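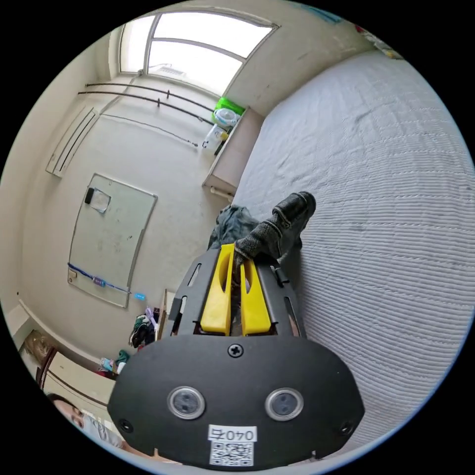

3. Can it make a bed yet?

Our group picked bedroom chores for the July report after the class had already used up dishes and vacuuming. We expected bedrooms to be easier. There is no water, no glass, and a mattress stays where you left it.

The bed work was done with the hand-held gripper, two yellow fingers on a black body with a pair of lenses in the front plate. A person does the moving and the deciding, so nothing in this section shows a machine doing a chore by itself. We say this early on because the Orellana project page, which we read in the first week, blurs the two. Its title says "robot tidies room" and the method section says a person held the tool.

Cloth was the hard part. A crumpled dark piece on a quilted mattress cover has no corner you can point to. People find one by feel, usually without looking. Two stiff fingers have to be aimed at a fold, and a fold is a poor guide to what is underneath it. The quilting gives the fingers something else to pinch as well, and we are not convinced that a program could always tell the ridges of the cover from the edge of a thin shirt.

Results

We set 14 small tasks and ran 58 tries in total. Picking up one piece of clothing from the bed went well enough. Folding did not. Of the 6 tasks that included a fold, only 5 were ever finished, and those took so long that two of us wanted to leave the times out. They are in the appendix.

Remember that these are the numbers with a human brain in charge. A machine working alone should be expected to do worse, at least for now.

3.1 What the companies say

Waven claims its home model will handle "everyday laundry." We wrote to ask whether that covers a heap on the floor or only a basket, and got back a brochure. Ranby was more careful and promises towels.

Our view is that towels are believable. A bedroom with clothes in piles against the wall is a different job, starting with deciding which pile is dirty. We would not pay for either product this year.

3.2 Problems with our own test

Only one room was used. We also got better with practice, and the fold tasks came last, so the fold results may be kinder than they should be. The Distgate group shuffled its task order and we should have done the same.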